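**Notice clause and a phoned complaint - Tilumel v Uvitz**

**clause16** - 2009-11-10
Supply contract, standard terms. Buyer must give notice of defects "in writing within 16 days of delivery". Buyer phoned on day 2 and wrote on day 20. Seller says the claim is barred. Is the phone call worth anything?

**marlpit**
Depends whether the clause is a condition precedent. Post the full wording. If it says "failing which no claim shall lie", the call does very little on its own.
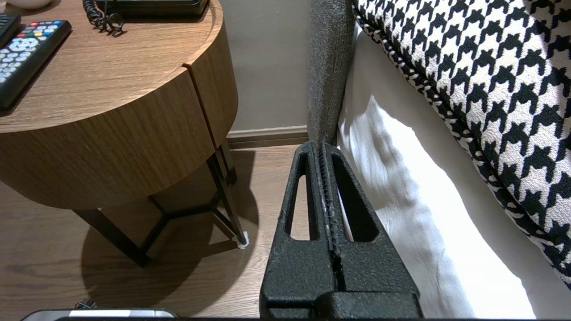 *Gripper at the grey upholstered post*

**clause16**
It does say that. Claim is for 100 units out of 1000.

**oxbow_ll**
I disagree with marlpit. If the seller acted on the call - sent an inspector, asked for samples - there is a decent waiver argument. In Torres the seller had arranged a return visit and the court held it could not then rely on the missing letter.

**marlpit**
Torres had no "no waiver unless signed" term. Birano did, and the buyer lost. Check the boilerplate before spending money on it.

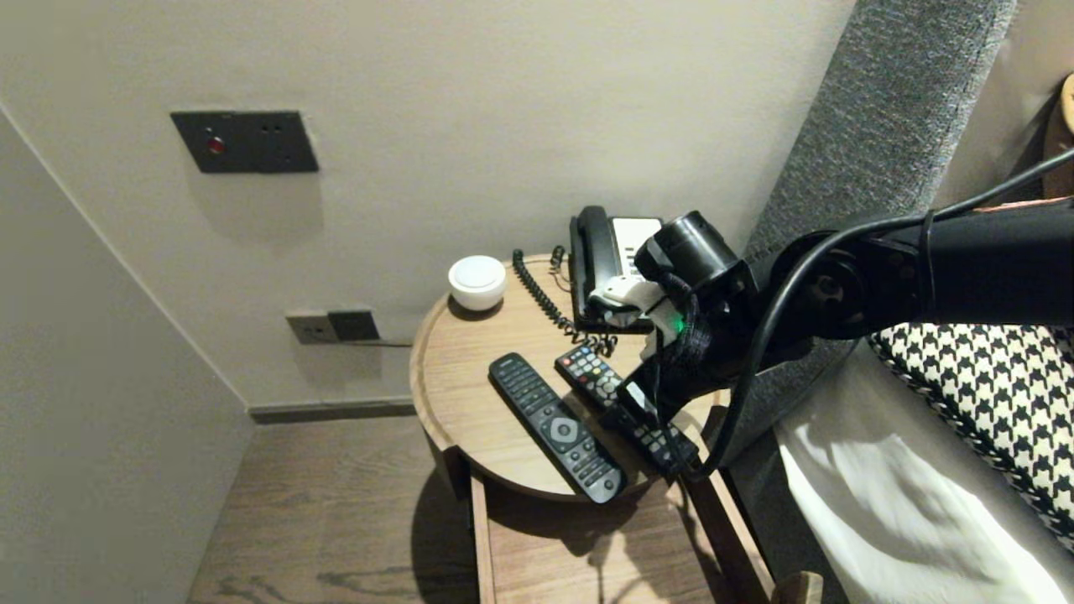 Also check who took the call. A sales desk will seldom have authority to vary terms, and a call log proves only that a call was made, so you need a note of what was said.

**oxbow_ll**
Birano was decided on the evidence. The judge did not reach the waiver term.

**marlpit**
Para 16 says otherwise.

**clause16**
There is a signed-waiver term, clause 22. Will look for the call note.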